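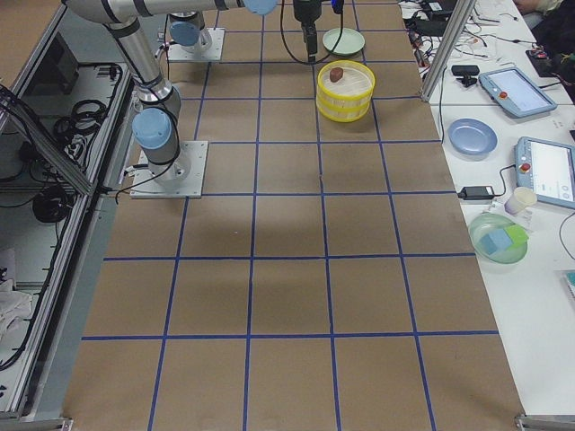

Figure 1. Gridded table surface with the yellow two-tiered container and green plate at the far end.

Surface Layout for a Shared Food Preparation Table
Student Project Report, Faltside Program in Applied Design
Submitted by Paula Bogdan and Emlyn Gwynne
3/20/21

1. Purpose of the Project

The project examined how a long table can be divided so that several people are able to set out dishes, containers and food items on it in a consistent way. The assignment asked each team to choose a household or kitchen task and to prepare a surface on which the task could be repeated under the same conditions. Our team chose the laying out of items for a steamed meal. The task involves few objects, but their placement matters to the person who must reach them.

The team gave the layout the working name Temano. An earlier layout, Forier, used plain paper with no divisions and was set aside after the first review.

2. Surface and Marking

The table was covered along its length with brown kraft paper. Dark blue tape was then applied in straight lines to form a grid four cells wide, with rows running from the near end of the table to the far end. The cells are close to square. Small differences in size remain where the tape was laid by hand, and these were accepted.

Kraft paper was selected over a cloth cover for two reasons. It lies flat under light objects, and it may be replaced at low cost when stained. The total allowance for materials was 600 in program credits, most of which was spent on paper and tape. The blue tape was chosen for its contrast with the brown paper. A narrow masking tape had been tested on the Forier layout and was difficult to see from a standing position.

3. Objects Used

The principal object was a round yellow container in the form of a two-tiered steamer basket, with yellow bands and pale woven sides. It was assigned to the far part of the table. A round plate in light green was assigned to the position behind it, near the table edge. A small brown item, similar in shape to a potato, served as the food item and could be placed on the container, on the plate or directly in a cell.

Dishes not needed for a given layout were kept on the white work table to the right, so that the papered surface would hold only the objects named in the instructions.

4. Procedure

Each participant received a printed card showing the grid and the intended position of every object. Participants stood at the near end, read the card and then set the objects in place. They were free to walk along the table. No time limit was applied. When the layout was complete, a team member compared it with the card and recorded any object lying across a tape line.

In total, 20 layouts were recorded, divided equally between the two authors as observers. The cards were revised once during this period, after it was noted that the far end of the table had been printed at the bottom of the card. Layouts recorded with the first version of the card were kept in the results and are marked as such in the appendix.

5. Results

In 6 of the recorded layouts, at least one object rested on a tape line. The container accounted for most of these cases. Its position at the far end obliged participants to judge the lines at a low angle, and several set it down before walking forward to check. The plate was placed correctly more often, although it was sometimes set too near the container to be lifted easily.

Participants reported that the rows were harder to follow than the columns. Two requested letters or numbers along the edge of the paper.

6. Recommendations

The team recommends that row labels be added along both long sides of the table and that the container be moved one row nearer to the participant. A revised layout, to be called James, will be prepared in April. The kraft paper should be replaced before that work begins, and the tape should be laid against a straightedge over the full length of the table.

The printed cards and observation sheets are held with the program office and may be consulted on request.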